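Ticket 151: Tidy-up routine stalls on flat objects
Opened by: Gaspard Hoarau
Project: Stundside (simulated apartment, two-arm robot)
Status: open, waiting on Kadedis
Date: May 11, 2026

Hi all, me again! I'm putting everything in one ticket this time so you don't have to go digging through my emails.

Quick background for whoever picks this up. I'm trying to find out if the two-arm setup can do the boring stuff I do in my own place every evening: clear a table, put things back where they live, and leave the breakable stuff alone. I run it all in Stundside first, because I'd like to have a few plates left when I'm done. The planner is the stock Kadedis one, the room comes from the Bouvier furniture pack, and I haven't touched the gripper settings except where I say so below.

The short version is that standing things are mostly fine now and flat things are a mess.

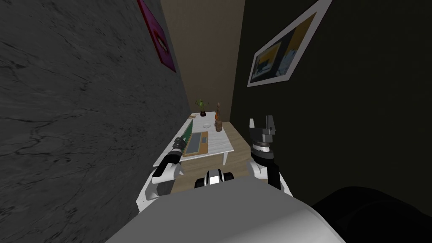 Clearing the white table is the job I picked as my baseline, and I chose it because it's got a bit of everything a real table collects in a week. The planner is supposed to sort the items by how hard they are to hold and start with the easy ones. It doesn't always agree with me on what's easy! The tall brown bottle shape standing near the plant should be a dream for a parallel gripper, slender and with plenty of height, and yet the planner keeps giving it a lower score than the gray pad on the wooden tray. I'd never start with the pad. You'd have to get a finger under it or take the whole tray, and taking the whole tray means both arms have to agree on something. The little white dish is my other worry, white on white, and in the log it drops in and out of the object list from one update to the next.

What I've tried so far:

Restarted the planner and cleared the cache. No change.

Turned the room lights up. The dish stays in the list longer, but the pad still gets picked first.

Swapped the order by hand so the upright stuff goes first. Much better! I did 11 runs like that and the bottle and the jar got put away every time. So the arms can clearly do the work, it's the deciding that's off.

Tried the Dundusden grasp add-on, the one from the September release. It loads, it complains about a missing joint name, and then it does nothing that I can see. I took it back out.

Then there's the second part of the job, which is picture frames. I know, I know, who needs a robot to move picture frames? But I've got a pile of them at home waiting to be hung, and it's a nice honest test, thin and flat with nothing to grab from above. The approach looks good right up to the last little bit. The arm comes in over the table, the fingers open wide, and then the planner can't make up its mind about which side to take. After 6 seconds I get "no valid grasp" and the arm goes home.

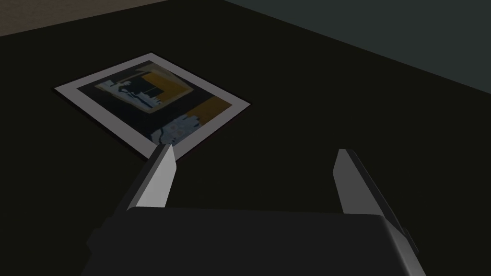

Open gripper over the dark tabletop, left fingertip close to the lower corner of the frame's border.

My guess is that it wants to close across the full width, and the frame is lying at an angle to the fingers, so it keeps turning the wrist back and forth looking for a fit. When I do this myself I don't pinch a frame at all. I slide it toward me until it sticks out over the edge, and then I grab the part that's hanging out. Is there a slide-then-grasp move in Kadedis that I've missed? I went through the manual twice and only found "push", and that one wants a target position and shoves the thing there with no grip afterward.

I also raised the grasp sample limit to 1,000, thinking it might just need more tries. All that got me was a slower "no valid grasp".

Questions for support, then:

Can I lock the item order in the config, or do I have to keep doing it by hand before every run?

Is the dish flicker a known thing with pale objects on pale tables?

Should the add-on work with two arms, or is it single-arm only?

And the big one, can I chain push and grasp without writing my own planner step?

My boss asked me last week if machines can do housework yet, and I told her they can do my upright housework. She wasn't too impressed. I'd love to have something better to show her, so anything you've got is welcome, even a half-working script.

Logs are attached for the frame runs. I'll leave the room set up as it is so you can load it and poke around.

Thanks!
Gaspard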